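# How a Pair of Hand-Held Grippers Teaches a Robot

A robot arm can lift a car door all day and never get tired. Ask the same arm to pick up a bag of chips and it may crush the bag, drop it, or close its fingers on nothing at all. Car doors are all the same shape. Bags of chips bend, slide, and crinkle, and no two of them sit the same way.

This page explains one kit that was made to help with that problem. It is called the Tuvadero Pair, and it is sold by a company named Ondar. The kit does not contain a robot. It contains two robot hands that a person can hold.

## What is a gripper?

A gripper is the part at the end of a robot arm that takes hold of things. Your hand has four fingers and a thumb. Most grippers have only two fingers, also called jaws. The jaws move toward each other to close and away from each other to open.

With two jaws you can do more than you might think. Try it yourself. Hold your thumb and first finger out straight and keep your other fingers folded. Now pick up a pencil, a sock, and a closed bag of pretzels. The pencil is easy. The sock is fairly easy. The bag is the hard one, and you will probably find that you go for a corner or the top edge, where the bag is flat enough to pinch.

You worked that out without being told. A robot has to get it from somewhere.

## Learning from examples

There are two main ways to make a robot do a job.

The first way is to write out every step. Move 8 inches left. Go down 2 inches. Close the jaws. This works well when the object is always in the same place.

The second way is to give the robot a large number of examples and let a computer program look for patterns in them. The examples come from people doing the job by hand. If the person always pinches a bag by its top edge, the program can learn that the top edge is a good place to pinch. This second way is what the Tuvadero Pair is for.

The person holds one gripper in each hand and does the job with the jaws, not with bare fingers. That matters. If people did the job with their own fingers, they would use tricks that a two-jaw robot could never copy, such as scooping a bag up in the palm.

## What is in the box

- Two hand-held grippers, one for the left hand and one for the right
- Two marker plates that fit on top
- Two cables
- A pair of gloves
- A printed guide of 40 pages

The cables carry information from the grippers to a computer. The guide is written for adults, but the drawings are clear and the first chapter can be followed by most readers of ten or older.

## What the marker plates do

Each gripper needs to be tracked. To track something means to know where it is and which way it is pointing from one moment to the next.

The plates are shaped like triangles and have small dots on them. Cameras in the room look for the dots. A computer knows how far apart the dots are on the real plate, so when it sees them in a camera picture it can work out how far away the plate is and how it is tilted. One camera can lose sight of the dots when an arm gets in the way. For that reason Ondar recommends more than one camera, set up on different sides of the table.

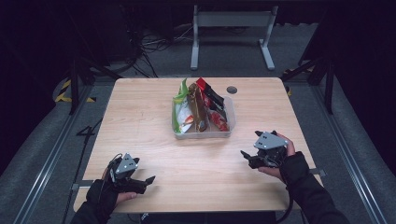 **MEDINA, October** - Snack bags in a tray are a good test for a kit like this one. The bags lean on each other, so moving one can move its neighbors. Some bags are shiny, and shiny surfaces are hard for cameras because they reflect the lights in the room. The colors help people tell the bags apart, and a computer can use them too, but a crumpled bag may show only a small part of its printing.

Look at how the two grippers are held. One comes in from the left and one from the right, with the jaws pointing in toward the middle. The plates stay on top, where a camera above the table has a good chance of seeing the dots.

## Why use two grippers?

Many jobs need only one. A single gripper can pinch a bag and lift it out of a tray. Two grippers can share the work. One can keep the tray still while the other pulls a bag free, or both can take hold of a large bag at opposite ends.

Using two is harder to learn from. The program has to learn what each gripper does and also when it does it. If the right gripper pulls before the left one has hold of the tray, the whole tray may slide. Timing is part of the lesson.

## How we tried it

Our reviewer was Gunvor Viklund, with help from Arif Yusof. They collected 70 examples of a simple job: take a bag out of a tray and set it down on the table. Kristine Gatchalian checked the recordings on the computer.

The grippers are comfortable for short sessions. After some 40 minutes Gunvor's wrists were tired, and her pinches became less careful. Tired examples are poor examples, so we suggest stopping well before that point.

The cables are the weak part of the design. They are long enough, but they hang down from the hands and can catch on the edge of a table. Arif tied his loosely to his sleeve. Giresel, another maker, sells a gripper with no cable, but its battery makes it heavier.

Setting up took longer than collecting the examples. The cameras must be measured against each other before the first recording, and they have to be measured again if a tripod gets bumped - even a little.

## Words to know

**Gripper:** the part of a robot that takes hold of objects.

**Jaws:** the moving fingers of a gripper.

**Marker:** a dot or pattern that a camera can find easily.

**Tracking:** keeping a record of where something is and which way it points.

**Example:** one recording of a person doing the job from start to finish.

## Should your school get one?

A robotics club with an adult leader and a room where the cameras can stay in place could make good use of the Tuvadero Pair. A club that has to pack everything away each Thursday would spend most of its time on setup. The kit also needs a computer program that can learn from the examples, and that is sold separately.

*Written by Kilian Mösli. Drawings in the printed edition by Eliécer Bedoya.*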